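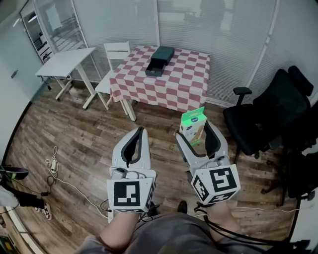
mossyhat: no way Funville is worth 80 bucks for a Sunday. we left by 2, kids were done

Hanne Holst: Depends on the age tho. Mine are seven and nine and we closed the place down. Get there at opening, do the back rides first, eat late.

tri_county_dad: eat late = no fries left. pack lunch and use the tables by the Trosstead gate
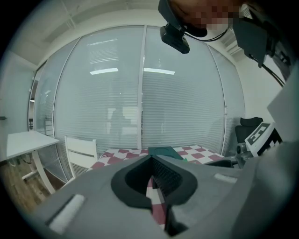
also skip the paid lot — park on Grovden and walk, took us 7 minutes

mossyhat: with a stroller? uphill? no thanks

Hanne Holst: Lot fills up anyway. Season pass pays off on the second vist, just saying

Last updated: March

Comments

pkw: Grovden is permit only now, got a ticket

lena_b: agree w/ mossyhat, overpriced

tri_county_dad: pkw since when?? was fine last fall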